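Urkico held its June open house at the converted guesthouse on Tindall Lane, and I went in the morning. Entry is free if you book. The building is 70 years old and has 3000 square feet over two floors, set up as bedrooms where people practice ordinary housework.

The room I spent longest in was the second on the left. The subject was clearing a bed that has collected snack wrappers, tissues and socks. A red basin was there for the trash, and a dark curtain hung at the window next to the TV wall.

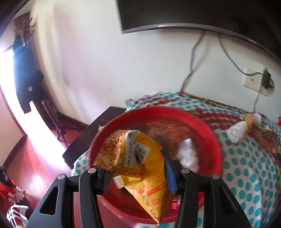 Upstairs is the linen store, run by Enow, with 800 sheets and blankets on open shelves. You can walk through but not touch. I would skip it if you are short on time.

Back in the bedroom I looked at the sorting again. Rolled white socks and crumpled snack bags end up side by side on the dotted bedding, and small boxes are easy to miss among them - the yellow medicine box is the sort of thing I would have thrown out with the rest.

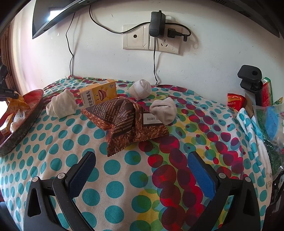

Coffee was in the hall, next to the Sornonska table, which had brochures and a sign-up sheet. Parking is behind the building. The lot was full by 11 a.m., so go early or take the bus.

Last updated: June

Comments

Is the upstairs reachable by elevator?

Went in the afternoon, much quieter. The coffee was gone though.

Thanks for the parking tip.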